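Fludanberg Short Stays: Questions Guests Ask Us

Last updated Thursday, December 3, 2020

We rent out furnished apartments by the week and by the month, and we answer a lot of email. Most of it is about beds, sheets and toys, so that's what this page covers. For parking, please see the parking page, which is longer than this one and considerably angrier.

Are the sheets clean?

Yes. Every bed gets a fresh fitted sheet between guests, and the old one goes to the laundry whether or not you made the bed on your way out. People do make the bed on their way out. It's a lovely gesture and we undo it within the hour.

Why is the fitted sheet wrinkled?

We used to iron them. Orlando Marulanda, who runs housekeeping, worked out that we had ironed 287 sheets between New Year's and April, and that every one of them had been slept on the same night. We now pull them tight, smooth them by hand and leave it there. Some soft wrinkles remain. They have not affected anyone's sleep that we know of.

Can I have a different color?

You can have gray. Our sheets come from Clamard in one shade, bought in bulk, and the pillowcases are a gray-green that was sold to us as "matching." Under a warm bulb it nearly is.

How many pillows do I get?

Two on the large bed, side by side at the headboard. Extras are in the closet, in the zippered bag. Decorative pillows were retired after a survey showed that guests' main use for them was the floor.

What's in the basket?

Toys, if you booked the Family setup. It's a small lidded basket with holes in the sides, and it holds a modest number of soft things for small people. We keep it small on purpose. The first version was a storage trunk, and families spent their last morning on their hands and knees filling it back up. 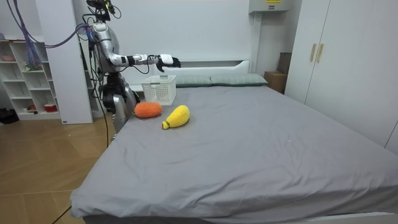

The plush vegetables are the favorites by a wide margin, the corn especially. Children who would not be in the same room as real corn will take this one to dinner. If you're packing to leave, please check your suitcases for produce.

Where do the toys go when we check out?

In the basket, with the lid on. If the lid won't close, something in there is yours. We have mailed home a great many single socks.

Nothing needs to be sorted. Orlando does ask that you not tuck the toys under the pillows as a surprise for the next family. The next family is sometimes a man here on business.

Can the basket stay on the bed?

During the day, sure. Please move it before anyone lies down. It belongs on the open shelves, in any cubby you like. We once labeled the cubbies, and guests read the labels carefully and then did as they pleased, so the labels are gone.

Are the toys washed?

After every stay, in a mesh bag, on the gentle cycle, and then air-dried. The plush gets a little lumpier each time. We consider this character, up to a point, and past that point we buy a new one.

My child has become attached to one of them. Can we buy it?

Usually, yes. Write to us before you leave and we'll add it to your bill at what it cost us. We order spares from Flotisier for this reason. If you write to us after you leave, we already know.

Something spilled on the bed. What should I do?

Tell us. Strip the sheet, leave it in the tub and send a message. There's a waterproof cover under it, made by Sharifi, that has seen worse than whatever you're about to describe. Please don't flip the mattress. It only has one good side, and that includes the time you found it on the other one.

Can I rearrange the furniture?

The chairs, yes. The bed, no. It weighs more than it looks, and the headboard has already lost one argument with the wall.

I looked under the bed and found something. Is it mine?

Possibly. Send a photo. We sweep under there after every checkout, but small toys travel. Anything unclaimed goes in the lost and found for 97 days, a number chosen by a former manager for reasons she took with her.

Who do I write to if my question isn't here?

Use the contact form and put the apartment number in the subject line. Replies go out the same day until six, and the morning after if it's about the corn.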